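Labeling subgoals in the steamed bun task

This page covers how we split a long demonstration into short labeled pieces before training. It assumes you have already recorded episodes with both the wrist camera and the head camera, and that the two streams are synced.

Step 1. Open an episode in Pukik and load the wrist stream first. Contact with the lid or a bun is easier to place there than in the head view. 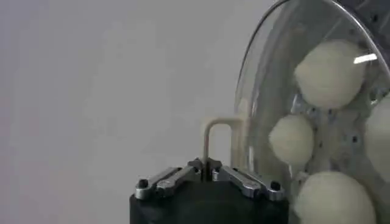 Wrist view, clear container and balls to the right of the fingers.

Step 2. Mark a boundary wherever the goal of the motion changes. We use 9 labels for this task, and the full list is in labels.txt. "Reach lid" and "lift lid" are separate. "Move bun" ends when the fingers let go.

Step 3. Switch to the head stream and check the same boundaries. If the two views disagree, keep the wrist time for grasps and the head time for releases. Write the count of buns on the plate and in the steamer into the state field at each boundary.
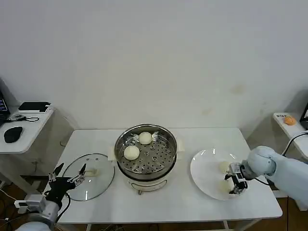
Kilian Steiner: I would also put the lid in the state field. When I left it out, the policy went for the buns with the lid still on.

We added a lid entry after that, with the values on, held and table. Old files load without it, but Pukik will show a warning.

Step 4. Export and run the check script. It rejects any piece shorter than 2 seconds. Join short pieces to the one before them and export again.

Our August set has 2841 pieces from 52 episodes. Train on the pieces first, then fine-tune on whole episodes at a lower learning rate. Send label questions to Rodrigo Urquijo.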